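Minutes of the data collection meeting, zip bag task
Project Dristance, Trolitz office
August 30, 2026

Present: Gunhild Bisgaard (chair), Kwaku Wumbei, Hafþór Arnardóttir, Vibeke Baldursdóttir (minutes)
Apologies: Behrouz Nazari

1. Previous minutes
Approved with one correction. In item 4 the word "episodes" should be "operator hours".

2. Status of the collection
Kwaku reported that the set now contains 1,496 episodes for the zip bag task. Of these, 99 are marked for second review. He asked that the operators write the reason for the mark in the same shift, as it is difficult to remember later.

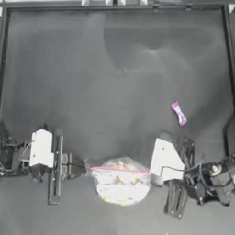 Zip bag task, both grippers at the pink seal.

Gunhild asked if episodes with other small things left on the table should be kept. It was agreed to keep them. The learning system must also manage a table which is not perfectly clean.

3. Start position of the bag
Hafþór has looked through the episodes from May and finds that the bag starts too often in the middle, between the two arms. 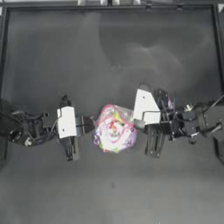 He proposed nine start positions, to be used in a fixed order. Kwaku was afraid that this will make the operators slower. After some discussion the proposal was accepted for a trial of one week. The list will hang beside the Ravn station.

4. Labelling of the grasp
There is still disagreement about when a grasp begins. Vibeke labels from the moment when the fingers are closed on the plastic. Behrouz, who sent his comments in writing, labels from the first contact.

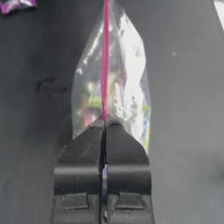

It was decided to use closed fingers as the rule, and to judge it from the wrist view when the overhead view is not clear. The 43 episodes which Behrouz has already labelled will be done again. Kwaku will ask Brutum if their labelling tool can show the two views side by side.

5. Approach to the bag
Gunhild remarked that some operators close the fingers very early, before the bag is well between them. She wishes to have more examples where the fingers stay open while the bag hangs in the gap.
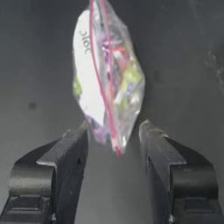 Hafþór will write a short instruction for this, not longer than half a page. Episodes where the bag is missed at the first try should not be deleted, but marked "retry".

6. Any other business
The key for the storage cupboard must be returned to the hook after each shift.

Actions
Hafþór: list of start positions, instruction on approach
Behrouz: new labels according to item 4
Kwaku: question to Brutum
Vibeke: update the labelling guide

The date of the next meeting will be sent by e-mail.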